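Gripper fingers for thin stems - Darorden or Vellau?

fernhill22
Hi all, long post, sorry! I've been going back and forth on fingers for our two-arm cell since February. The open triangular ones from Darorden are lovely and light, but I keep wondering whether the solid Vellau pads would be kinder to skinny things like flower stems. Same arms either way, wrist camera on top.

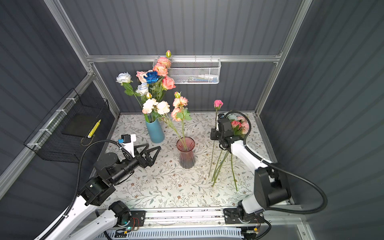 Does finger weight change the tuning much?
Going from the Vellau pads to the lighter Darorden set, I had to redo the gravity compensation and lower the wrist gain a little.

Nafula Kaijage
Oh, I love this kind of thread! I have to disagree about the pads though - on a round stem a flat solid pad lets it roll, and the open fingers give a bit and wrap. I ran both for 12 evenings on the Rukorley controller and went back to open ones.

mohamedi_fan
Respectfully, no. Open fingers flex too much once you reach down into a vase. I'd take stiff pads and a lower force limit any day.

fernhill22
You may both be right, bless you. Vase work is where I'm spending my time now, with the stem held low and the blooms well above the gripper.
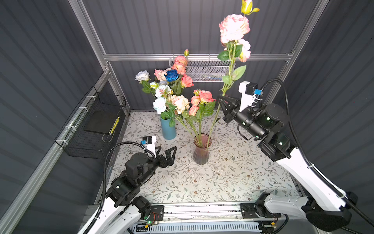
What force limit is a good place to start?
Start at 2 newtons and creep up until the stem stops slipping.

mohamedi_fan
Fine for the open set, too low for mine.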